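January 6, 2019
Notebook, Hirkia collection, bench table
12 shares | 3 comments

Picking up from the last entry. Target for the Hirkia set is still 3000 accepted episodes. Konrad reran the filter overnight with the new jaw-width check and it threw out 80 that had passed before. Most were dropouts in the width signal at closure. He has the list; do not delete the raw files until Valentin has looked at them.

Table objects today: balloon, duck cup, brush. White cover on the table as before. Hand-held grippers only, two operators when the task needs both.

Balloon first. Grasp is at the neck, never on the body. On the body the pads slide and the width reading drifts through the whole hold, so the label for "closed" ends up anywhere. At the neck the width settles at once and the trace is clean. Problem on the learning side: the body fills most of the view once it is held, and the tracker has little background left to work with.

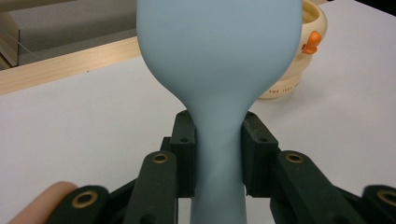
Neck grasp, balloon upright between the pads. Duck cup behind it on the right.

Localization held in most of the neck grasps but the error grows with hold time. Keep holds short. Approach from low, stop, close, lift, stop. Four stops per episode if you count the release, and the segmenter wants all of them. If you blend the close into the lift it merges the two segments and Mthembu (the labeling tool) shows one long block that has to be split by hand. I split enough of those last week.

Bushings on the linkage: checked for play, none worth noting. Pads on the Flernetness print wear faster than the Kundden ones. Inner faces get rough and the edges chip. Not replacing yet — a change of pad in the middle of a set is a change in the data, and I would have to flag everything after it.

Second block, cup and brush, two grippers. Cup stays put until the brush gripper is in position. Both views get recorded and synced on the clap at the start. Valentin wants the other gripper visible in each view before any contact, so that the model sees where the partner is.

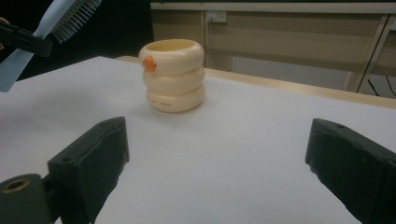
Cup standing clear of the open fingers, second gripper with the brush at upper left.

Notes on this block:
Vary the cup position between episodes, and its heading too. Beak direction is the easiest way to write it down. Left, right, toward, away.
The cup is pale on a white cover. Depth estimate is poor near the base. Konrad suggests a gray cover; I would rather finish the 200 for this block on white and run gray as its own condition.
Brush by the handle only.
Clocks between the two units were off again after the battery swap. Resync after every swap, write it in the log.

Open: decide whether the balloon episodes go into the main split or get held out. I lean toward held out. Valentin disagrees, his argument is that it is the only soft object we have in any quantity. To be settled before the next upload in January.

3 comments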